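Pellero opens rentals on its hand-held gripper kit
2022-02-19, by Beca Lougher

If you've been waiting to try the Pellero hand-held grippers without buying a pair, your wait is over! The company has started renting them out of its Mestbridge office, two grippers to a kit, at $265 a week. I went over to have a look and came home with sore thumbs and a lot of notes.

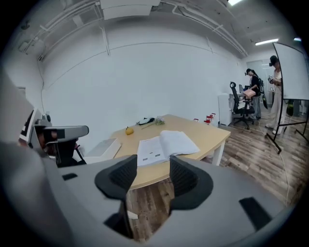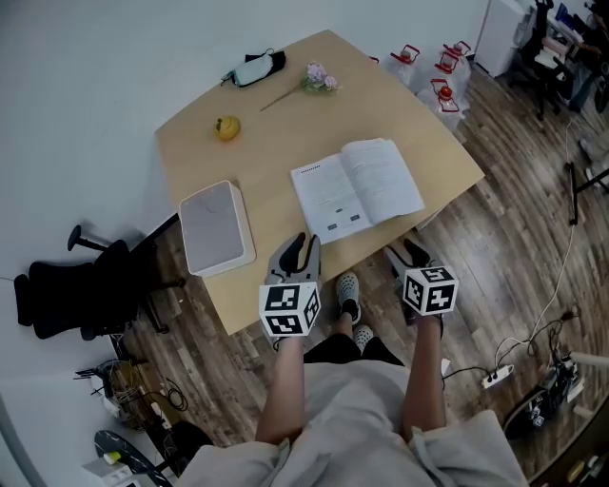 Renting works like this: you book online, pick up the case in Mestbridge (or pay for shipping, which I wish was cheaper), and get a login for Wogan, the software that sorts your recordings. A second week drops to $229, and schools pay $165 for the first one. You do the job with the grippers in your own two hands, and the recordings go toward training a robot arm later on. Setup is mostly furniture. A light wooden table with an open book and a little yellow fruit on it is plenty to start with, and I'd say go for odd shapes like that before you try anything fancy. The book was my favorite, mainly for how bad I was at it. Turning one page took me longer than I'm willing to print.

What I liked: the grip feels natural after a few minutes, and Wogan lets you toss a bad take right away. What I didn't: the manual is thin, and the part on calibration sends you to a web page that wasn't up yet when I checked. Pellero tells me it's coming. I'd also like a smaller size, my hands were pretty tired by lunch.

The people at Clisten, who tried the kit in January, asked for a monthly rate, and so would I. Pellero says it's thinking it over. Bookings are open now, and you'll need to leave a deposit, so ask how much before you drive over there.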